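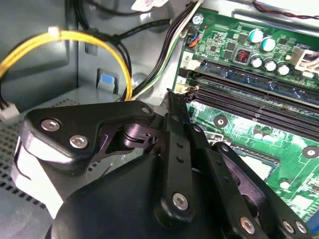
Memory slots on a green desktop board. The printed 2 is at the upper slot, the 1 at the lower.

Clomdale Computer Workshop – Gallery: Inside the Desktop

The desktop pages of the gallery cover the machines we get most often: plain office towers with a side panel, a power supply, a drive or two and a motherboard with a few slots. They come in from schools and small offices around Clomdale and go out again to households that asked for one. Page text is by Alžběta Zelenák, with bench notes from Roel Stevens and Modupe Sani. Last updated 2018-04-16.

Memory slots

The slots on this board are different colors. The upper one is a dark blue, the lower one is black. Colors on memory slots are up to the board maker. On some boards matching colors mark the slots to be filled as a pair, on others they mark the one to be filled first, so check the manual or the sticker inside the side panel before deciding what goes where. If there is no manual and no sticker, go by the printed numbers and start with 1. Most of the boards we see will start that way. If yours beeps and shows nothing, move the stick to the other slot and try again.

The numbers are small and easy to miss under dust. A soft brush is enough to clear them. Don't use a wet cloth near the slots.

Latches

On this board the latches are white and beige, one beside each slot. A latch has two jobs. Pushed outward, it lifts its end of the stick out of the slot. Standing upright, it holds the stick down by the notch in its short edge.

Old latches get brittle. Push with the flat of a fingertip, close to the top of the latch, and stop if it won't move. Usually a cable is leaning on it or the graphics card is in the way. Modupe takes the graphics card out first on every machine, including the ones where there looks to be enough room, and she has broken fewer latches than the rest of us.

A machine with one broken latch can still be used. The stick stays in by friction if the tower isn't moved much. We write it on the job sheet and tell the person who gets the machine.

Taking a stick out

Shut down, switch off at the power supply and pull the cord. Hold the power button in for a few seconds. Lay the tower on its side with the open side up. Touch bare metal on the case before touching the board.

Open the latches. The stick will rise a little at one end or both. Lift it straight up by the short edges and put it in a sleeve or on the gray mat, not on the carpet and not on top of the case.

Putting a stick in

Look at the notch in the gold edge and the ridge in the slot. They line up one way only. Set the stick in the slot with the latches open, then press down with a thumb at each end until the latches come up by themselves. It takes more force than most people expect, and the board will flex slightly. If it flexes a lot, stop and look for a missing standoff underneath.

A stick that is seated at one end only is the most common fault on returned machines. From above it can look fine. Look along the slot from the side – the gold edge should be even all the way, or not visible at all.

Testing

Every machine with changed memory gets a full pass of the memory test before the side panel goes back on. On the slower towers this runs overnight. Put a note on the power button so that it doesn't get switched off in the morning. The result goes on the job sheet as pass or fail, with the slot number. "Seems OK" is not a result.

If the test fails with two sticks, test each one alone in slot 1, then the good one alone in slot 2. That separates a bad stick from a bad slot. Bad sticks go in the red tin. Boards with a bad slot go out with one stick if that gives enough memory for the person's needs, and otherwise they go to the parts shelf.

Job sheets

Machine 409 was logged with slot 2 failed, and machine 415 has the same model of board. If you are working on either, read both sheets first. Juraj Beneš wrote down the stick sizes that were tried, so there is no need to repeat it. The sheets are in the green folder at the end of the bench, under Desktops.

Please write the slot number as it is printed on the board. Two people have used "left" and "right", and this means nothing once the tower has been turned around.

Screws and small parts

Case screws go in the tray with the job number. The drawer of loose screws under the bench holds roughly 2,000 and is sorted by thread, thanks to Radoslava Urban, who did the whole drawer in June. Coarse thread is at the front and fine thread at the back. Don't put an unknown screw in either. There is a jar for those.

If a screw drops into the case, find it before you do anything else. Tip the tower gently toward the open side and it will normally slide out. Check under the slots and behind the drive cage. A magnetic driver is fine for picking it up with the power off.

Dust

Take the tower out to the yard and use short bursts from the blower, with the fan blades held still. Keep the nozzle a hand's width from the board. For the slots, blow along the length and not straight down. The contacts on a stick can be wiped with a dry lint-free cloth. We used to use a pencil eraser and have stopped, as the crumbs ended up in the slot.

What we are short of

Desktop memory of any size, in sleeves if possible. Sticks from laptops are shorter and won't fit these boards, but we can use them for the laptop bench.

Side panels for Gridura towers, the narrow type with the sliding catch. We have 6 towers waiting for one.

Power cords with the ordinary three-pin end. Monitor cables we have plenty of.

Complete Kekby desktops are welcome working or not. The power supplies in them fit most of the other towers. Please leave the drives in if you are happy for us to wipe them, or take them out before you bring the machine.

Bring things to the side door on Ondrejka Street and leave them on the low shelf with your name and a phone number. Towers should be standing up. Loose boards should be in a bag or a box with nothing on top of them.

Using the photo

The picture can be used in class handouts and club newsletters with the workshop's name beside it. Write to Alžběta for a larger copy.

More in the gallery: Power supplies – Drives and cages – Fans – Laptop bench – Cables and connectors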